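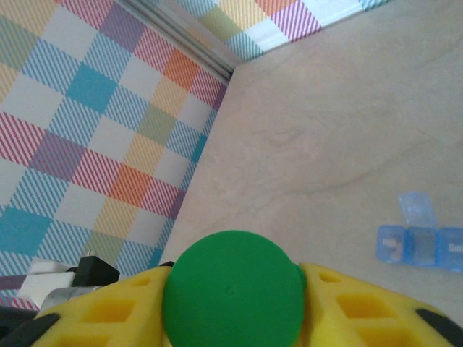
Packing a Storage Unit So You Can Still Find Things in March

Most of us rent a storage unit in a hurry. The house has sold, or the basement is being redone, or a parent has moved to a smaller place, and all at once there are boxes that need to be somewhere else by Saturday. I have packed two units that way and one the slow way, and the slow way saved me so much grumbling afterward that I thought I'd write down how it went, along with the little household tricks that friends and neighbors in Paltdale have passed on over the years.

Start with the floor

Even in a good dry building, concrete feels cold and can sweat when the weather turns. Put something down before the first box goes in. Pallets are wonderful if you can get them (ask at a garden center, they are often glad to see them go), but flattened cardboard under a plastic sheet does a decent job too. Leave a hand's width between your things and the walls so the air can move. I skipped this the first time and had a rolled rug come out smelling like an old tent — it took most of a summer on the porch rail before I would have it in the house again.

Pick one box size and mostly stick to it

I know how tempting it is to bring home whatever the grocery store has behind the counter. Free boxes are lovely, but they come in every shape there is, and a stack of odd shapes leans. Buy the same medium box for nearly everything and keep a few small ones for books. On my last move I used 104 boxes, all but nine of them the same size, and the stacks stood as straight on the day we emptied the unit as on the day we filled it.

Fill each box right to the top. A half-empty box caves in when another one sits on it, and then the whole column starts to slump. Dish towels, pillowcases, winter scarves and old T-shirts make fine padding, and you had to pack them anyway.

Write on the sides

Put the label on two sides of the box and never on the lid, where the next box will cover it. I write the room, then three or four things that are inside, then a number. The number goes in a notebook with a longer list. "Kitchen 14: waffle iron, cake pans, the good colander" is worth a great deal more than "Kitchen misc," believe me! The notebook stays at home with you. I once packed mine in box 31 and I'll leave you to imagine the afternoon that followed.

If you like tape in different colors, use one color for each room. The rolls from Hiseo tear nicely by hand, but any bright tape will do, and a fat marker does nearly as well.

Leave yourself an aisle

This is the tip I would press on you if you only had time for one. Leave a narrow path down the middle from the door to the back wall. It feels like wasted space while you're paying for every square foot, I understand that, but the alternative is unloading half the unit onto the driveway to reach the Christmas lights. Put the things you may want soon, such as seasonal clothes, tax papers and the folding chairs, along the path near the door. The things you are keeping out of love go at the back.

Furniture

Take the legs off tables if they come off, and tape the screws in a little bag to the underside. Stand sofas on end only if the frame is sturdy; a soft old one is happier lying flat with light boxes on top. Dresser drawers can hold linens, which saves you several boxes, though you'll want to take them out while the dresser itself is being carried. Cover upholstery with cotton sheets. Plastic wrap looks tidy but holds any damp against the cloth, and you won't know until you unwrap it.

Mirrors and framed pictures travel standing up, with cardboard on both faces, and they stay standing up in the unit. I slide mine between a mattress and the wall side, and so far so good.

The kitchen and the refrigerator

Wash and dry everything, even the things that look clean. A few crumbs in a toaster are an invitation to visitors. Refrigerators and freezers should be wiped out with baking soda and warm water, left open overnight, and then stored with the door propped open a crack. I use a rolled washcloth held with a rubber band. Don't store food, not even cans, and not birdseed or candles either if your summers are hot.

What you're insuring

Walk through the unit with your phone before you lock up and take plenty of pictures. Then read your homeowner's or renter's policy. Mine covered belongings kept elsewhere only up to 800 dollars, and I'd never have guessed it without looking. Some storage places, like Jeris out by the highway, will ask for proof of cover before they hand you the gate code.

A word on locks

A disc lock is harder to cut than the ordinary padlock from the kitchen drawer. I have had an Öberg one for years, and a drop of graphite in the keyhole each fall keeps it turning. Give the spare key to somebody you trust who lives close by.

Go and visit your unit every couple of months, if you can. Open the door, have a sniff, look at the corners, and bring one box home to sort through with a cup of coffee.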